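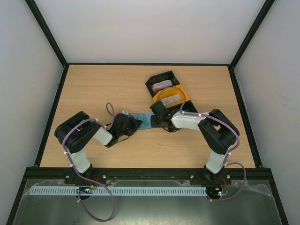 One reader wrote in to say that the old version of this section had them number every loose print before the album itself had a number, and that they had to erase and redo a whole box. The order of the steps has been changed. Please discard any printed copy that begins with "Number the prints."

Section 7. Entering a photograph album in Nernel

Search the guide Go

This section covers bound albums, scrapbooks with photographs, and albums that have come apart but are still kept together. For single photographs, use Section 6. For letters and ledgers, use Section 9.

You need an account with Editor rights. If the New Record button is gray, your account is set to Reader. Ask the office at Gramstead to change it, then sign out and back in.

Before you start

Have the signed gift form with you. Nernel will let you save a draft without it, but the record can't be published until the form number is filled in.

Have a soft pencil (2B is fine), a ruler marked in inches, a supply of paper slips, and clean dry hands. Don't use pens, sticky notes or paper clips anywhere near the album.

CAUTION: Never write on the front of a photograph. Never write on the back of one that is glued down, even if a corner is loose enough to lift.

7.1 Create the album record

1. Sign in and choose Collections, then Albums.

2. Click New Record. Nernel assigns the next free number. Copy it in pencil onto a paper slip and lay the slip inside the front cover.

3. In Title, type the title on the cover or first page exactly as it appears, including odd spelling. If there is no title, make a plain one and put it in square brackets, such as [Family album, Dradomdale].

4. In Extent, enter the number of leaves and then the number of photographs. Count leaves, not pages. A leaf with pictures on both sides is one leaf.

5. In Size, enter height, width and thickness, in that order, to the nearest quarter inch. Measure with the album closed.

6. In Cover, give the color and material if you are sure of them. If you aren't sure whether a cover is leather or imitation, type "leather or imitation leather." Don't test it by scratching.

7. In Source, pick the donor from the list. If the donor isn't listed, save the record as a draft and go to Section 3.

8. Click Save Draft.

Note: Title holds 120 characters. Anything longer is dropped when you save, and there is no warning. Put the full title in Notes if it won't fit.

7.2 Number the photographs

Work from the front of the album to the back. Do not rearrange anything, even if the pictures are clearly out of order. The order they came in is part of the record.

1. Open the album record and click Add Parts.

2. Enter the number of photographs and click Create. Nernel makes a line for each one, using the album number followed by a point and the part number.

3. On each leaf, number from left to right, then top to bottom. Finish the front of a leaf before turning it over.

4. For loose prints found between leaves, click Add Loose Part and enter the two leaves the print was lying between. Number these after all the mounted ones.

5. Where a photograph is missing and only the corners or glue marks are left, do not give it a number. Add a line in Notes saying which leaf it was on, and copy any caption.

Note: Add Parts can make at most 12 lines at a time. For a larger album, run it again. The numbering carries on from where it stopped.

CAUTION: Clicking Create twice makes two sets of lines. If this happens, don't delete them one by one. Choose Undo Last Batch from the Parts menu before doing anything else.

7.3 Describe each photograph

1. Click a part number to open its line.

2. In Caption, copy any writing on the page or print that belongs to the photograph. Use [?] after a word you can't read for certain.

3. In Names, enter only people who are named in the album or by the donor. For a married woman, put the family name she was born with in parentheses if it is known. If the donor is guessing, tick the Unconfirmed box.

4. In Description, write one or two sentences. Say what the picture shows and stop there. "Woman standing beside a seated older man" is enough.

5. In Photographer, copy the studio name from the mount if there is one. Leave it blank if there isn't. Do not type "unknown," which turns up in searches as a name.

6. In Date, use the date written on the item. For an estimate, enter a span of years and tick Estimated. If only a month is given, for instance March, leave Date empty and put the month in Notes.

7.4 Check and publish

1. From the album record, click Check. Nernel lists any required fields left empty.

2. Read the Title and Names fields against the album one more time. These two are the ones researchers search.

3. Click Send for Review. The record goes to the Gramstead office and locks until it comes back.

4. When it returns, make any changes asked for in the Review box and click Publish.

Note: Records entered at Dradomdale before the change from Seo have an S in front of the number. Leave the S in place. Old index cards still point to it.

If something goes wrong

The record says "In use." Another editor has it open, or you have it open in a second window. Close the other window and try again.

A name appears twice in the list. Pick either one and report the pair using Merge Request in the Names menu. Don't delete a name yourself.

The part numbers skip. A line was deleted after the batch was made. Leave the gap and mention it in Notes.

Related sections
Section 3. Adding a donor
Section 6. Single photographs and postcards
Section 8. Boxing and shelving albums
Section 9. Letters, ledgers and account books
Finding a record moved from Seo
Printing labels at Gramstead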